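Dusting painted picture frames without wrecking them

flilcombe_jen
Apr 2, 2024
So I finally got around to the kids' room and every frame in there has a gray fuzz on it. They're the cheap painted ones in pastel colors, green, pink, that kind of thing, and the last time I used a spray cleaner on one it took a bit of the color off with it. What do you all use? I have 137 other things to do before my sister gets here, so easy is good.

Viktória Tóth
Dry cloth. Really, that's it. Lay the frame flat, bunch the cloth up in your hand so you have a fat soft wad and not one thin layer, and go around the edge one side at a time. I used to do them hanging on the wall and all I did was knock them crooked and push dust down behind.

gistcombe_gal
I have to disagree on dry. If it's kitchen dust it has grease in it and a dry cloth just smears it around. Barely damp, one drop of dish soap in the bowl, wring it out like you mean it.

Viktória Tóth
Sure, for a kitchen. She said kids' room!

flilcombe_jen
Kids' room, yes, but the kids eat crackers in there, so who knows. Do you take everything off the shelf first or work around it? I've got stuffed animals all over and they shed worse than the dog.

oldpaintbrush
Animals off first, shake them outside, then shelf, then frames, floor last. Top to bottom. And don't buy one of those 200 count packs of wipes, they leave lint in the corners of the frame where the joints are. An old brown cotton rag beats them.

gistcombe_gal
Lint in the corners is what a soft paintbrush is for - you of all people should know that, with that user name.

oldpaintbrush
Ha, fair. I do use one on carved frames. On a plain flat one I can't be bothered.

Viktória Tóth
Flat on the floor on a mat is my way, green one getting the cloth, gray-white and pink ones side by side at the back with their little plant prints. The husky and the other plush toys are in there too, and so is the alarm clock up on the shelf.
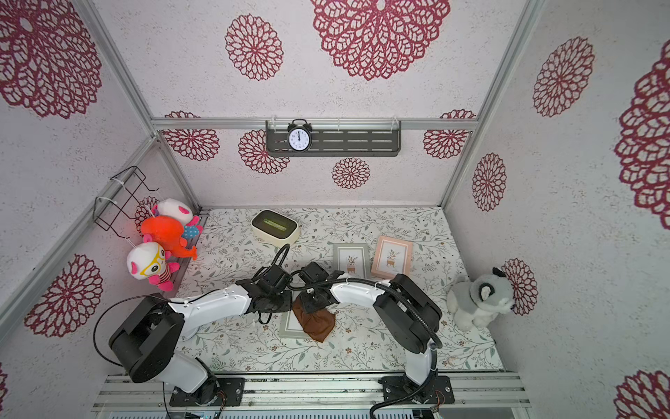
gistcombe_gal says she would still go damp on anything pink, and she'd put a towel under it first. A mat can have grit on it, and if you press down on the frame you'll scratch the back edge. I did that to one I bought in Turnthorpe and I'm still mad.

flilcombe_jen
OK, towel it is. I'm trying dry on the green one tonight and if it smears I'll go over it with the damp cloth. Does the bunched up thing work on the glass part too?

Viktória Tóth
For dust, yes. For fingerprints you'll want a second clean cloth, and breathe on the glass a little before you wipe.

oldpaintbrush
Don't spray the glass while it's in the frame, whatever you do. It runs down under the edge and gets to the print.

flilcombe_jen
Good to know, I would have done exactly that. Will report back after the crackers are dealt with.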